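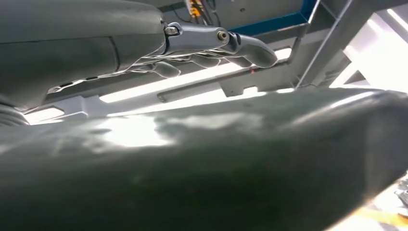
Início | Projetos | Relatórios | Contactos

Acolhimento familiar em Zemdale: relatório de progresso do segundo semestre

Por Qistina Wijaya, coordenação do programa
Fevereiro
14 partilhas | 2 comentários

Este relatório destina-se à Fundação Hevik, que financia o programa desde o início do ano passado, e cobre os meses de julho a dezembro. As contas detalhadas seguem em anexo separado, no modelo que a fundação nos enviou em outubro.

Ponto de situação

No final de dezembro estavam colocadas em famílias de acolhimento 88 crianças e jovens do concelho de Zemdale e das freguesias de Serkport. A meta acordada para esta data era de 80. A diferença deve-se quase toda a grupos de irmãos: quando uma família aceita dois ou três irmãos, o número sobe depressa, e foi isso que aconteceu em setembro e outubro.

As idades continuam desequilibradas. Temos famílias disponíveis para crianças até aos seis anos e faltam-nos famílias para adolescentes. Dos pedidos que o tribunal nos encaminhou para jovens com mais de catorze anos, menos de metade teve resposta dentro do prazo de trinta dias. Os restantes ficaram em instituição ou com parentes afastados, em soluções provisórias que se foram prolongando. É o ponto mais fraco do programa e já o era no relatório anterior.

Duas colocações terminaram antes do previsto. Num dos casos a família mudou de cidade por motivos de trabalho e a passagem para a nova família foi feita com seis semanas de preparação. No outro houve conflito entre o jovem acolhido e o filho mais velho do casal, e a saída foi decidida em poucos dias. A equipa considera que os sinais já estavam nos registos das visitas de agosto e que deviam ter sido discutidos em reunião. Passámos a rever os registos de todas as famílias no primeiro semestre de colocação, e não só os que o técnico assinala.

Recrutamento e formação

Realizámos sessões de esclarecimento em Zemdale, em Serkport e na biblioteca de Ravn. A sessão de Ravn teve pouca gente, provavelmente por ter coincidido com a feira. As de Serkport correram melhor do que em qualquer semestre anterior, e delas saíram várias candidaturas que estão agora em avaliação.

O curso inicial passou de cinco para sete sessões. Acrescentámos uma sobre saúde mental na adolescência e outra sobre o contacto com a família de origem, que era o tema em que as famílias mais diziam sentir-se mal preparadas. O horário das 19h00 mantém-se, com uma sala ao lado para os filhos dos participantes. Três casais desistiram a meio do curso – um por doença, dois por entenderem que não era a altura certa.

A avaliação de candidatos continua demorada. O registo criminal e o parecer médico chegam em duas ou três semanas, mas a visita domiciliária conjunta com os serviços sociais do município tem esperado até quatro meses. Pedimos uma reunião sobre o assunto em novembro e foi-nos proposta uma data em março.

Acompanhamento das famílias

A equipa técnica fez 2677 contactos de acompanhamento no semestre, entre visitas, telefonemas e reuniões nas escolas. O número é superior ao previsto em candidatura e reflete sobretudo o início do ano letivo, com transferências de matrícula tratadas à última hora. Em várias escolas a criança começou as aulas sem manuais, porque o apoio escolar estava ainda associado à morada antiga. O agrupamento de Serkport aceitou entretanto uma declaração nossa como comprovativo provisório. O de Zemdale ainda não respondeu.

A linha de apoio fora de horas funcionou todo o semestre, em regime rotativo. A maior parte das chamadas foi feita entre as 20h00 e a meia-noite. Quem está de serviço tem direito a descanso no dia seguinte, o que nem sempre foi possível cumprir em dezembro, com uma técnica de baixa.

Despesa

A execução está ligeiramente abaixo do orçamentado. Há duas razões: a contratação da segunda psicóloga, prevista para julho, só se concretizou em outubro, e as obras na sala de visitas de Ravn passaram para este ano. Em sentido contrário, o combustível e a reparação da carrinha custaram mais do que tínhamos inscrito.

O fundo de emergência para as famílias, com um limite de 800 euros por colocação, foi usado principalmente para camas, óculos e roupa de inverno. Propomos manter o limite, mas permitir que seja somado no caso de irmãos colocados na mesma casa, o que o regulamento atual não prevê de forma clara. Agradecemos uma indicação da fundação sobre este ponto antes de abril.

O subsídio mensal pago pelo Estado às famílias voltou a chegar com atraso em agosto e setembro. Não cabe ao programa substituí-lo e não o fizemos, mas houve famílias que adiantaram do seu bolso despesas consideráveis. Juntámos as queixas numa carta enviada à tutela, ainda sem resposta.

Próximos seis meses

– Campanha dirigida a famílias para adolescentes, com testemunhos de quem já acolhe nessas idades.
– Conclusão das obras na sala de visitas de Ravn.
– Grupo de entreajuda mensal em Serkport, pedido pelas próprias famílias.
– Reunião com o município sobre os prazos das visitas domiciliárias.
– Revisão do protocolo de fim de colocação, incluindo a despedida e os contactos posteriores com a família que acolheu.

A psicóloga contratada em outubro está em período experimental até abril. Se o contrato for confirmado, o encargo para o segundo semestre será o que consta da linha 6 do orçamento em anexo.

Comentários (2) | Partilhar | Relatório anterior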